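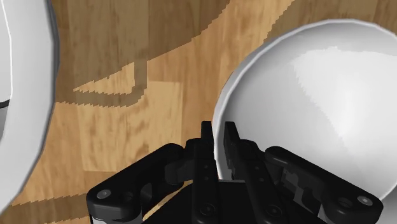 Breathnach support told me the shadow setting on the wrist view makes no difference to training and I should leave it at the default. I'm not so sure, so I'm asking before my trial runs out.

I'm looking at Jukimell, their simulated tabletop kit. You get a set of furnished rooms, an arm with a two-finger gripper, and tasks with bowls and other kitchen things. The full license is $446 a year per seat, and the trial is seven days. I have two days left.

On the default setting the shadows on the wood have stair-step edges in the close view. On high they are smoother, but it runs a lot slower on my machine. I teach an evening class in Dridport and we have a real arm we can use starting in November. The plan is to train on bowls in simulation first and then move over.

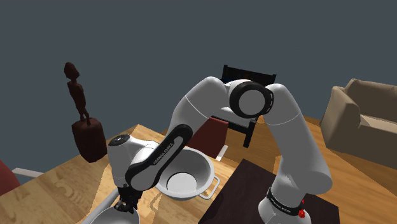

The room views are fine for my purposes and I have no complaints there. What I need to know is whether the wrist view is good enough on default, and whether the kit is worth the price for a class of five.

Posted June 2026

Answer 1 (accepted)

I've had a license since last year. Leave shadows on default while you set up the task and check your grasps, then switch to high for the last batch of training data. Also turn on the random lighting option. It's off by default, and it helped my results more than the shadow setting did -- my policy had been reacting to dark patches on the table.

On price, ask for the class rate. It isn't on the order page. They may also extend a trial if you write before it ends. Check how many of the 54 tasks you would really use. Most of the drawer ones were no good to me.

Answer 2

Get Forkus instead, it's cheaper.

Comment from the asker: Does Forkus have a wrist view?

Reply: Not sure, I only used the overhead one.

Answer 3

Support is half right. If you train on joint positions only, shadows don't matter at all. If you train on images they can. Which are you doing? You didn't say.

Comment from the asker: Images, both views. I've written to them about the class rate.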